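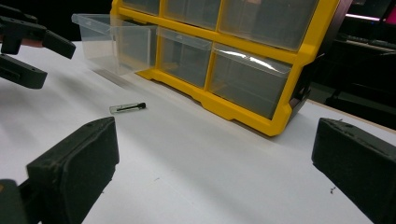
Threads > Small Repairs > Drawers

1/ I own over 300 small things that might be needed one day. Today they get homes. The yellow organiser is on the table, one bottom drawer is hanging out, and I have begun with a little clear tube with a black cap – the hardest one to classify, so naturally I picked it first.

2/ Sasley sell this sort of organiser as "a place for everything". It doesn't say which place. I have been moving fuses between the same 2 drawers since breakfast. 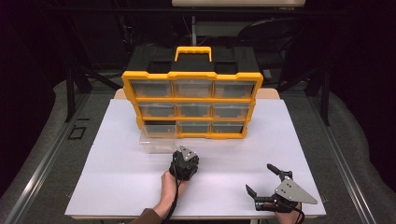 THE RULES, SUCH AS THEY ARE

3/ Fiddly bits go at the bottom. Anything sharp goes up top. Anything I can't name goes bottom left, where I will at least know where to look for things I don't know the name of.

4/ Labels next. I bought a pack of 46 from Geraghty in December and have so far used 7, all of them saying MISC.
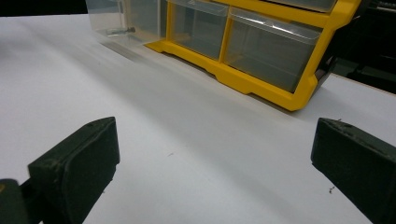
5/ I did try sorting by size once. It looked lovely and I couldn't find a thing, as I think of a washer as a washer and never as "quite small, but bigger than the others".

6/ Ruling on the capped tube: fiddly, so bottom row. It may be moved on appeal.

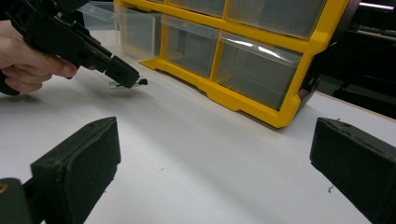 Posted by Nerkitz Drawer Diaries · October 2, 2025

7/ Still to do: picture hooks, odd screws, and the Brerkach hinge kit, which has one more hinge than any door I own. I'm putting the kettle on first.

© Nerkitz Drawer Diaries | Contact | Back to top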